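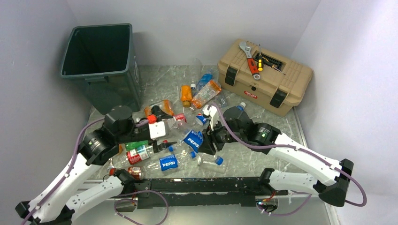 Pádraig Noonan

Queridos todos:

Ya está aquí marzo y con él la carta de la casa, que este mes sale con algo de retraso porque he pasado más horas de las debidas entre las cajas de cartas que nos llegaron de Enau. Empecé una tarde a eso de las cuatro, pensando en echarles un vistazo antes de la cena, y cuando levanté la cabeza era de noche y no había comprado ni el pan. Quienes me conocéis no os sorprenderéis.

Para los que os habéis apuntado hace poco (¡bienvenidos!), os cuento de qué va esto. Las cartas son las que se cruzaron durante 28 años dos familias de afinadores de pianos, los de Enau y los de Senditz, que se conocieron por un pedido equivocado de cuerdas y que ya no dejaron de escribirse. Son 1.128 en total, contando las postales y sin contar los sobres vacíos, que también guardaban, quizá por los sellos. Las hay de una sola línea - «Llegó el fieltro, gracias, llueve» - y las hay de once hojas por las dos caras, con la letra cada vez más apretada según se acaba el papel.

Lo que más me ha gustado este mes es una discusión larguísima sobre el frío. El afinador de Senditz sostenía que un piano trasladado en invierno debe reposar siete días en la habitación antes de que nadie le ponga la mano encima. El de Enau contestaba que con cuatro bastaba, siempre que no se encendiera la estufa de golpe, y que lo demás eran ganas de cobrar dos visitas. Se enfadaron bastante. Hay una carta de Senditz que empieza sin saludo, cosa gravísima en aquella correspondencia, y a la que responden desde Enau con un tarro de ciruelas y una nota de la esposa, mucho más sensata que los dos, pidiendo que se hable de otra cosa hasta la primavera. Y así lo hicieron: hasta abril escribieron solo de los hijos, de un tejado que goteaba y de un perro llamado Baran que se comía los tacos de afinación.

He consultado el asunto con dos afinadores en activo y, como me temía, uno dice que siete y el otro que cuatro. Si alguno de vosotros trabaja en el oficio y quiere terciar, que escriba sin miedo, que prometo publicar las respuestas aunque me lleven la contraria. Mi propio piano, un vertical de segunda mano que suena como una cubertería en el grupo de los agudos, no me autoriza a opinar de nada.

También quería contaros que el encuentro de Stonthorpe sigue en pie. Leeremos en voz alta una selección de las cartas, por parejas, uno haciendo de Enau y otro de Senditz, y al final se tocará alguna de las piezas que se mencionan en ellas. Caben alrededor de 28 personas si nos apretamos, de modo que os ruego que me aviséis con tiempo, y si luego no podéis venir, que me lo digáis también, que el año pasado sobraron sillas y hubo gente que se quedó en casa creyendo que no había sitio. Me dio mucha pena. La lectura empezará a las siete, y quien quiera llegar antes para ensayar su parte será recibido con té.

Me faltan todavía dos voces graves y alguien que lea con soltura las cartas de la hija menor de Senditz, que escribía sin una sola coma y a la que hay que seguir casi corriendo. Es el papel más agradecido de todos, os lo aseguro, sobre todo la carta en que describe un concierto en el que se rompió una cuerda en mitad del adagio y su padre, sentado en la tercera fila, se levantó y saludó al público como si lo hubieran llamado.

El mes que viene, si termino de ordenar la segunda caja, os hablaré de las postales.

Un abrazo grande, y abrigad los pianos,

Pádraig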